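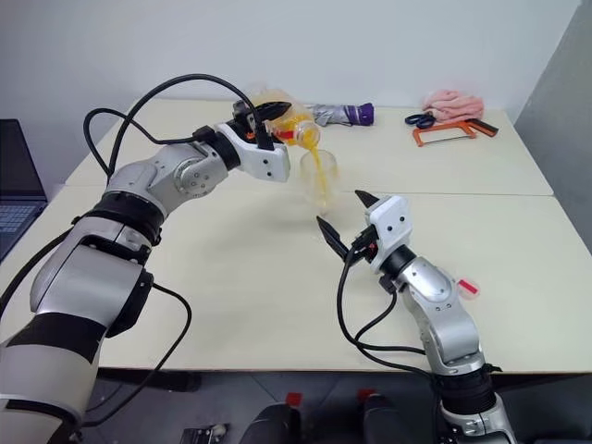 Equipment Planning Coordinator, Robotics
Prilthorpe – full time, on site, with up to 2 days a week from home

We run two-armed robots at tables and teach them to do the things people do in kitchens, break rooms and workshops. Drosaria is the program that covers all of that work, and it's growing faster than our spreadsheets can keep up with. We need someone who loves a good budget, likes asking vendors awkward questions, and would be happy to spend part of every week standing next to the machines they helped buy.

If you've ever been the person in a lab or a shop who knew exactly when the next set of gripper fingers would run out, please read on!

What the job is

You'll own the equipment plan for Drosaria from the first wish list to the day a unit gets retired. That means arms, grippers, cameras, computers, tables, power, cabling, spares and a surprising amount of glassware. Our engineers are very good at saying what they want and much less good at saying when they need it, what it will cost to keep going, and what happens if the delivery slips by a month. You'll sit with them and pull those answers out.

Right now our equipment register has 823 lines in it. A good many are duplicates, several describe items under two different names, and the notes column has become a kind of diary. Cleaning that up will be your first big project, and we think it's a fun one. You'll learn the whole operation by doing it, because every line leads back to somebody's bench and somebody's experiment.

After that comes the next buying round. We set our yearly equipment budget in May, and the planning for it starts well ahead. You'll gather requests, group them, work out the full cost of each one (purchase, shipping, setup, training, service, replacement parts) and bring a draft to the program leads. They'll argue with it. You'll bring a better draft.

A normal week might include

Comparing quotes for two grippers that look alike on paper and have very different service terms.

Walking the floor with the operators and hearing which cable keeps failing and which part they'd buy ten of if you let them.

Chasing a late shipment, then rewriting the setup schedule around it.

Working out whether a second-hand arm is a bargain or a headache. We've had both.

Updating Visorel, our in-house planning tool, so that the engineers can see what has been approved, what has been ordered and what is still waiting on a decision. Visorel is a bit clunky and we'd welcome your ideas for it.

Writing a one-page case for a purchase in words that a finance person and a robotics person will both accept.

Consumables deserve a paragraph of their own. Pouring and handling tasks need cups, bottles, juice, towels and cleaning supplies, and they need them steadily, in the same shapes and sizes, for weeks at a stretch. When a supplier quietly changes the rim of a cup, it can throw off a whole series of sessions. So part of your planning will be the cheap stuff – what to standardize on, how much to hold, where to keep it, who reorders. We've learned to budget for it as seriously as we budget for arms, and we got there the hard way.

Who we'd love to hear from

You've bought or planned technical equipment somewhere before. A university lab, a factory, a hospital, a theater, a food plant – we don't mind where. You're comfortable building a budget from scratch and explaining each number in it. You can read a spec sheet and spot what it leaves out. You write clear emails. You can hold a friendly line with a vendor and also with a colleague who wants something yesterday.

You don't need an engineering degree, and you don't need to have worked with robots. Our team will teach you the difference between payload and reach, why a force sensor costs what it does, and how to pause an arm safely before you lean over a table. If you do come with hands-on experience in automation, great, tell us about it.

Some knowledge of import paperwork would help. So would experience with leasing, as we're weighing up whether to lease part of the next batch of machines and could use an informed opinion.

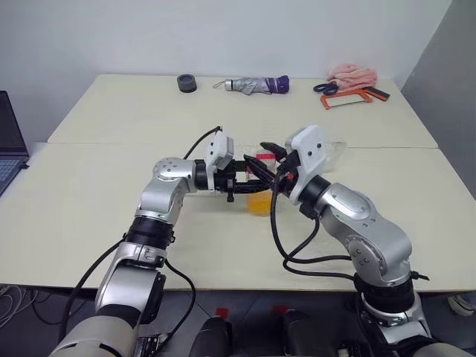 Will I have to operate the robots myself?

Only if you'd like to. The job is planning and buying, and the operators run the sessions, but everyone who joins gets a floor safety course in the first month and can ask to train on a station after that. Most people who sit near the machines end up having a go.

The team and the place

You'll join a group of 14 at our Modise Street site in Prilthorpe. It's a mix of operators, engineers, data people and a small workshop crew who can fix nearly anything with a hacksaw and an afternoon. You'll report to the head of operations and work closely with finance. The floor is level throughout, there's an elevator to the offices, and the kitchen is separate from the test area (please label your juice).

Hours are flexible around a core of 10 a.m. to 3 p.m. When a big delivery comes in we all help unpack, and then we generally order lunch.

What we offer

A permanent contract, 30 days of paid leave plus public holidays, a retirement plan with matching contributions, and health cover from your first day. There's also a yearly training allowance, which past colleagues have used for project management courses, a welding class and a trade show trip. We share the salary band with everyone we invite to a first call, before the call.

How to apply

Send us a résumé and a short letter, one page at most. In the letter, tell us about a piece of equipment you planned for or bought, what it really cost once everything was counted, and what you'd do differently now. A purchase that went badly is just as welcome as one that went well.

There's a first call by video, then a half day with us on site. On the half day you'll meet the operators, see a couple of stations running and work through a small budget exercise with one of the engineers. We pay for your travel and your time.

Applications close on 27/08/2026. We read everything, and we reply to everyone who writes. If you need any adjustment to the process, say so in your letter or send a separate note, whichever is easier for you.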